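Cardboard in the bottom of parts bins, yes or no?
Forum: Small Shop Storage and Packing

grendden_bench
Posted Monday, 7:40 am

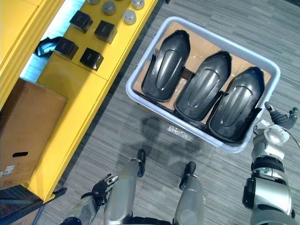 Black molded parts in the white bin, cardboard underneath.

I've started lining my bins with flat cardboard so the glossy parts don't rub on bare plastic. Three to a bin, side by side, all pointing the same way. The cardboard creases pretty fast. Is anyone using something better? I have 27 bins to line, so cheap matters.

skastum72
Cardboard sheds. You'll be wiping brown dust off black gloss every time you pull a part. I switched to thin foam sheet and cut it with a utility knife, 5 bins per sheet.

B. Whitlock
Foam is fine until it picks up grit, and then it scratches worse than cardboard does. We used it at Lozano and threw most of it out. Cardboard you can just recycle and replace.

skastum72
You can vacuum foam.

B. Whitlock
You can. Our people didn't.

normand_mac
I'd worry more about the spacing. The part on the right is pressed up against the wall of the bin. If that's how they travel, the end will get a rub mark. Two per bin, or get the next size up. Skasdale sells a longer one.

grendden_bench
They only go from the bench to the shelf, no truck. Two per bin means a lot more bins and I don't have the floor for it. I could turn them a little straighter, though.

normand_mac
Try that first then. Cut the liner to the full size of the floor too, so it can't slide.

skastum72
Still say foam.

grendden_bench
I'll do half in foam and half in cardboard and post again in July. Bernadette, what thickness did you use at Lozano?

B. Whitlock
Quarter inch. Go thinner if your bins are shallow.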